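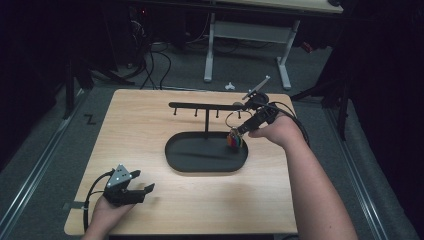 The Doucet portion control set is sold to adults who want to manage how much they eat at home without weighing each item of food. It consists of 9 pieces: four measuring scoops, three lidded containers, a divided plate and a printed guide. Our nutrition education office used the set in its staff wellness program through the month of June, and this review records our findings. The scoops are identified by color, a method most people already know from everyday life, where red, orange, blue, green and purple tags on a key ring let the owner tell one key from the next at a glance. Doucet applies the same idea to food groups, with green for vegetables, red for fruit, blue for protein and purple for grains.

Print this page | E-mail this page

Use in the kitchen

Participants received the set with a short orientation and were asked to use it for their evening meal. Most reported that they had learned the colors by the end of the first week. The grain scoop drew the most comment. Several participants found that their usual serving of rice filled it twice, and one staff member had been eating close to three scoops at dinner. The set does not forbid a second scoop. The guide simply asks the user to note it.

The scoops have straight sides and a flat base, and they can be leveled with a knife. Soft foods such as mashed potatoes tend to stick and need to be pushed out with a spoon. Leafy vegetables are difficult to measure fairly, as the result depends on how firmly they are pressed down. The guide recommends light packing but offers no illustration.

The divided plate is less successful. Its center section is shallow, and soups and stews cannot be served on it at all. Participants who cook for a family also observed that a single plate separates the person using it from everyone else at the table. An additional plate may be ordered, although only as part of a second complete set.

The printed guide

The guide runs to 80 pages, of which the first 10 contain nearly everything a new user requires. The remainder is given over to recipes. These are clearly written and call for ordinary ingredients, but many omit the number of servings, a serious oversight in a product of this kind. The section on snacks is brief and would benefit from revision.

Care and storage

All scoops and containers are approved by the manufacturer for the top rack of the dishwasher. The containers nest neatly. The lids do not, and 2 participants returned sets with a lid missing.

Assessment

The set is suitable for adults who wish to become more aware of serving size. It is not a substitute for advice from a physician or registered dietitian, and persons managing diabetes or kidney disease should consult their provider before changing what they eat. We recommend the scoops and containers. We do not recommend the plate for households of more than one person.

Reviewed by Wellington Falcão, Nutrition Education Office

2 comments | 10 shares

This site uses cookies to remember your preferences. By continuing to browse, you accept our cookie policy.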